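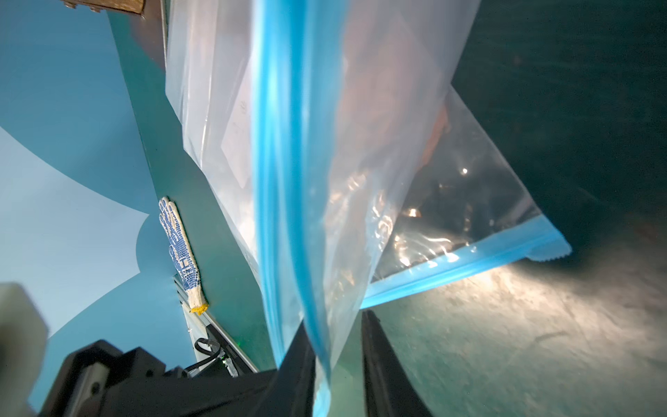
The packing room at Covis, in Hevley, gets through some 3000 zip bags a month. The woman who runs it has been there since July and prefers the clear ones with a blue seal.

"You want to see what's inside without opening it," she said. "The blue shows you where the zip is. With the all-clear sort you stand there feeling for it."

Each bag gets a paper slip, put in before the goods. Bags come in boxes of 100 and she keeps 2 boxes on the bench.

Her main complaint is air. "People shut them full and then they won't stack. Leave a gap at the end, press it flat, then close it."

She tried heavier bags from Birari last year and went back after four weeks. "Too stiff. The zip was fine, but they wouldn't fold over."

Used bags go on a hook by the door, and staff may take them home.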